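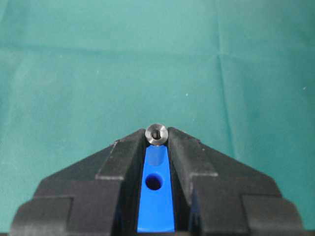 Small nut, threaded hole facing up.

September 2021 - Wema gear train, parts sort

Went through the small hardware for the Wema drive before assembly. Nuts came in the Irkex bag, 20 ordered. Two had burrs on the first thread, so I chased them with the tap and put them back in the tray. Zuweira Opoku wants the spares kept with the Picard drawings, drawer 14.

Blue spur gear next. Hub goes face up on the bench mat - the bore is easier to check that way. Not measured yet, calipers are out on loan. The little metal cylinder stays with it until I know which shaft it belongs to.
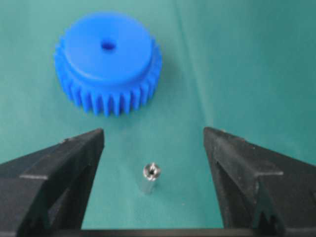 Still to do

Measure bore and hub. Reorder nuts before November.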